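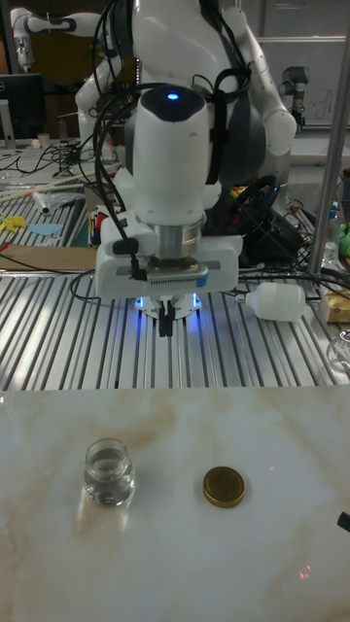
Working on a slotted aluminum top

Ribbed or slotted aluminum profile makes a flat, stiff bench surface, and it needs different habits from a wood top. The grooves catch swarf, pen caps, screws and anything liquid. The notes below apply to the bench tops at the Prirncombe workshop and to most others of the same type.

Cleaning

Vacuum before wiping. A cloth drawn across the ribs pushes grit into the grooves and packs it at the ends. Use a crevice nozzle along the length of each groove, then a stiff nylon brush, then the vacuum again. Wipe last, with a cloth dampened in water and a little dish soap. Avoid oven cleaner, bleach and anything strongly alkaline; bare aluminum turns gray and blotchy in minutes.

For dried glue, lift the edge with a plastic scraper. Steel blades leave burrs that snag cloths and cables.

Bottles

Nozzle bottles get knocked over on a ribbed top, and a small leak runs along a groove well past the point where it started. Close the nozzle after each use. Bottles of 100 ml or less go in a shallow tray with a lip; larger ones stand at the back of the bench. If a bottle has to lie on its side, put it in the tray and check the cap first. Label the body of the bottle, not the cap.

Protecting the surface

A flat sheet of corrugated cardboard is adequate for marking out, gluing and light assembly. Cut it 19 mm short of the table edge on each side so that sleeves don't catch it. Replace it when it goes soft. For cutting, use a proper mat – cardboard lets the blade through.

Cables

Coil each cable separately and close it with a hook-and-loop strap. Heaped coils knot together and the connectors take the strain when somebody pulls one out. Leave a loop of slack at any plug that moves in use. Long leads are best hung from a peg on the wall. Do not run them in the open grooves unless a cover strip is fitted.

Pens and small stock

Markers and pens in a cup are fine for daily use. Store double-ended markers flat. Bundle wooden sticks with a rubber band at both ends. Small parts in clear bags should carry a slip of paper inside the bag with the size written on it; ink on the outside of the plastic rubs off.

Drinks

Keep cups off any bench with a monitor or power strip on it. Ruben Martens put a shelf by the door for this in January – 133 mm deep, enough for a row of mugs.

Last revised November 29, 2019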